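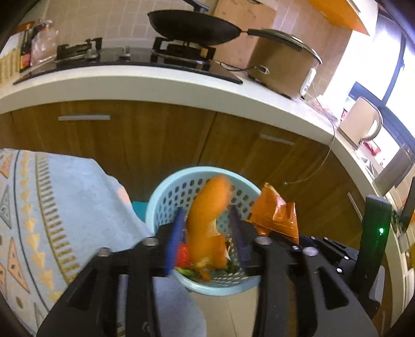

Janka Hájek doubts the Xaba's limiter does anything below 200 watts, and on small stages she leaves it off. Try it before you trust it.

4.2 Setting the limiter

1. Turn both amp channels fully down.
2. Play a kick drum loop and raise channel A until the red light flickers.
3. Back off a little. The printed scale on the dial is optimistic, so use your ears.
4. Repeat for channel B.

Note: "Auto" mode is meant for rooms up to 600 people. We would not count on it.

Caution: Never swap speaker cables with the amp on.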